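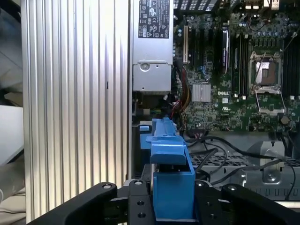
Figure 1. Power supply, chipset heatsink and memory slots in the opened Dell tower.

Jastalari Project, Final Report
April 7, 2020

1. Purpose
The goal was to write a teardown guide for an office desktop that a first-year student could follow without help. We used a Dell tower from the Sidthorpe surplus store, tag number 543. The guide covers the processor, the memory, the drives and the cabling.

2. Cabling
Most of our early mistakes were with cables. The ribbon cable and the blue flat cable should be labeled before either one is unplugged.
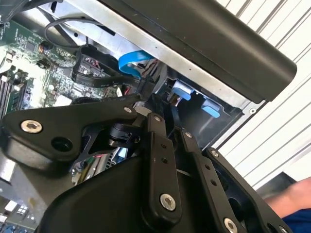

Stanciu commented on our March draft that labels alone were not enough, and that the guide should also say which end of each cable to unplug first. We added a line for this to steps 3 and 7.

3. Power supply
Unplug the wall cord and wait 10 minutes. Do not open the silver housing. Free the sleeved bundle beside it before working on anything underneath.
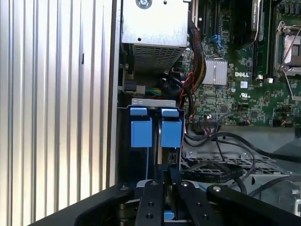 Photo: Jastalari Project / Brunetex Lab

4. Processor and memory
Open the retention bracket fully before lifting the chip. Hold the chip by its edges and put it straight into the parts plate. Memory modules go in the slot below it. 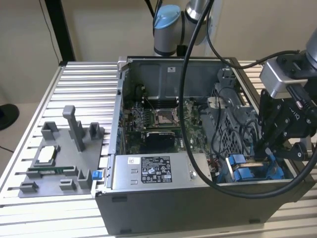

Figure 4. Tower on the work table, with the CPU and a RAM module in the plate at left.

5. Remaining work
The drive cage section is still a draft. Reassembly is not covered.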